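I have never trusted tape on a floor. Every office I've worked in has had some, and it always starts the same way. Somebody reads an article, buys a few rolls, spends a happy afternoon on their knees, and from then on we all have to pretend that a square is a place. Two months later the corners are lifting and the thing that was supposed to live in the square lives in the hallway.

So when Roya Sharifi told me their big workroom was finally sorted out and I should come look, I said sure, in the voice I use for people's sourdough. Roya had been to a Sturnura workshop on room layout, which cost 200 dollars and came with a binder. I've read the binder. A lot of it is about "honoring your zones." I don't know what that means and I don't think the binder does either.

Anyway, I went over in August, about 2 in the afternoon, and had my complaints ready.
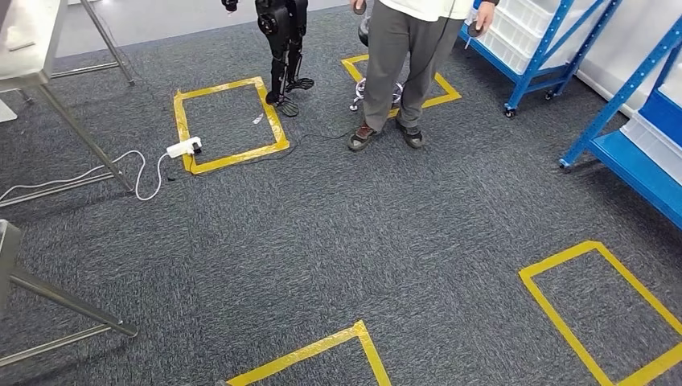
First complaint: tape on carpet. On concrete, fine. On carpet it wrinkles, it picks up fuzz, and it takes a piece of the pile with it when you change your mind. Jummai Okeke, who did most of the laying out, swears by a brand called Skadar and says it peels up clean. I asked if she had peeled any up yet. She had not.

Second complaint, cables. You can tape all the yellow squares you like, but if the power strip is on the floor then the cords go where the cords go, and they don't care about your squares. I would have started there. Get the power up off the carpet or along the wall and then decide where people stand. Roya says a cord cover is on order from Bollis and has been for a while. The binder has one paragraph on cords. It has eleven pages on labels.

I will say the squares are a decent size. The ones at my old job were so small you had to stand in them like you were waiting for an elevator.

Third complaint, and it's a petty one, is the protective film. People leave it on everything. My sister had it on her microwave for years. It goes cloudy, it bunches up at the corners, and then dust gets in under the edge and you have a dirty thing protecting a clean thing.
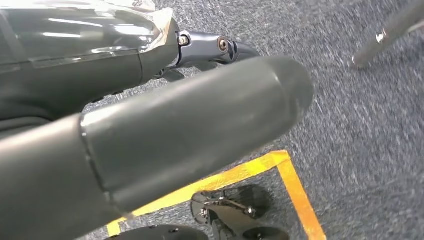

Jummai's position is that if you leave it on, whatever is underneath stays new. Stays new for who? I have this same argument with my husband about the remote control and I've never won it, so I let it drop.

Now the shelves. I wanted to dislike the shelves. They're that very bright blue, the kind of blue that makes you feel you're in a toy catalog, and Roya got them secondhand off a place called Shimada that was clearing out. I had told her over the phone that open metal shelving turns into a junk pile in a week, and I stand by that as a general rule. But this one has a top you can work at, and crates underneath, stacked, and you can get at the parts without bending double.
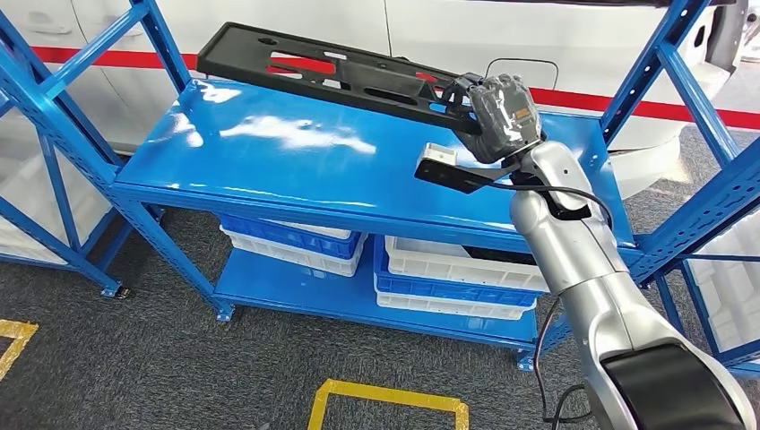
A long black plastic part over the top shelf, crates stacked below.

Would I pay 200 dollars for somebody to tell me to put crates under a shelf? No. I also have doubts about stacking them, which is great until you want the bottom one. Roya says they rotate them. We'll see. I've asked her to let me come back in 5 months, when the tape has had a winter's worth of shoes on it.

I did come home and move the boxes off my own garage floor, if anyone's keeping score. No tape.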